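We use cookies to keep your basket and remember your country setting. By continuing to browse you accept this. Cookie settings

About Lenumside

Lenumside makes and sells clear acrylic display racks for small shops. Our customers are mostly newsagents, hotel gift counters, hospital kiosks, gas stations and cafes that keep a few shelves of snacks near the register. We also sell to people who have a candy drawer at work and want it to look better than a drawer.

The company was started by Xiomara Gallagher, who ran the snack and gift counter at the Neltthorpe bus station for several years. The counter was narrow, and most of what it sold was small: bars, mints, tins, boxes of cookies. The cardboard trays that came with the stock were all different sizes and went soft at the corners. She had the first rack cut at a sign shop down the street, from a drawing on the back of a delivery note. It was too tall and it leaned. The third one worked, and the sign shop ended up making more of them for other counters at the station.

We moved into our own workshop in August of the following year. It is a single-story unit behind the Neltthorpe freight yard with a cutting room, a gluing room, a packing area and a small showroom at the front. We now supply 586 shops, and most of them order again when they refit or add a second counter.

What we make

The main product is the Ondau rack. It is a tiered rack with three channels running front to back, divided by thin clear walls, with steps at the front. The back end is raised so that stock slides down as the front item is sold. It comes in a short and a long version. Both versions can be joined side by side with clips, which are sold separately.

We also make:

Single-channel risers for tins and jars
Flat trays with a lip, for gum and mints
Price strips that hook over a channel wall
End stops in two heights

Everything is cut from clear sheet. We have been asked for colored sheet many times and have tried it twice. Smoked gray scratched badly and the green made chocolate look old, so for now it is clear only.

How the racks are used

A rack like this is meant for mixed stock. A shop with one big brand usually gets a free stand from the supplier and doesn't need us. The shops that buy from us have a dozen different things in a dozen different packages, and the problem is getting them to sit together on one counter without falling over.

We suggest keeping each channel to one width of package. Bars go in a channel lengthwise. Flat boxes can stand on end if they are heavy enough, but light ones tip, and then the customer sees the bottom panel and the ingredients in place of the front. Round tubs do best near the front step where the lid can be read from above. If a box is wider than the channel, put it at the outside edge, where it has room.

Turning the labels forward takes a minute or two in the morning. Most shops do it when they count the float.

Our showroom has a long brown table where we try out customers' stock before they order. You can bring or mail in a bag of what you sell, and we will set it up in the rack size you are thinking about and tell you what fits. The service is free and we return the stock. Candy bars, shortbread and small lidded tubs are the most common things we get, along with boxed tea.

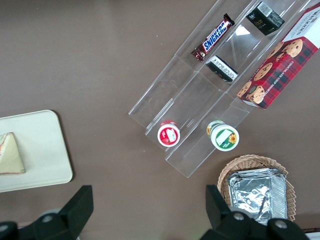
Can one rack hold bars, boxes and round tubs at the same time?

Three channels are enough for all three if the boxes are no wider than the channel. For deeper boxes, order the long version and use the low end stop so the front item can be lifted out easily.

Materials and care

Our sheet comes from Mladenović, a family-run plastics supplier we have bought from since the second year. Offcuts go back to them on the same truck. Wash racks with warm water, dish soap and a soft cloth. Glass cleaner and paper towels will cloud the surface over time — this is the cause of nearly every return we get. Small scratches can be polished out, and we will do it for the cost of shipping.

Ordering and visits

There is no minimum order. Orders of 500 pieces or more are quoted separately and take longer, as we cut them in one run. Custom widths are possible. We keep drawings of every custom rack we have made, 1,682 at the last stock check, so a replacement can be cut without measuring again.

The showroom is open by appointment. Parking is at the side of the building, past the loading door. Please don't park in front of the loading door.

Page last updated 7/2/24

Recent posts

Choosing between the short and long Ondau
Removing old price stickers from acrylic
New clips for joining racks
What to do with tall tins
Showroom closing dates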